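Lemness Community Workshop: Progress Report to the Kollora Fund
Sep 15, 2018

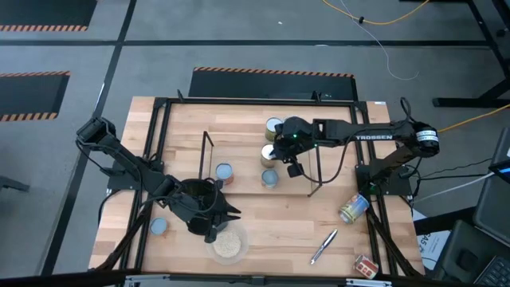 The wooden tabletop, with a black cup on it.

Dear friends at Kollora,

It has been a busy and mostly happy summer on the Ruchti Street site, and we are glad to be writing with more good news than bad. When we last reported, the repair evenings had only just started and we were still arguing over whether people would come out in the heat. They did! By the end of July we had welcomed 104 households, and 54 of them came back for a second visit, usually with a lamp or a chair they had been meaning to fix for years.

The sewing corner has been the surprise of the season. We had planned on 2 evenings a month and are now running 5, mostly on hems, zippers and the odd backpack strap (school was starting, and word got around). Your grant paid for the thread, the new irons and the evening heating we will be needing before long.

The Pirlow branch is behind schedule, we're sorry to say. The lease took much longer than we had hoped, and the wiring has to be inspected again before we can open the doors. We have held back that part of the budget and would like to carry it into the spring, if you are comfortable with that.

Still to do before the next report: finish the tool lending list, settle the winter hours, and find a better home for the donated fabric, which has taken over the back stairs.

With warm thanks from all of us at Lemness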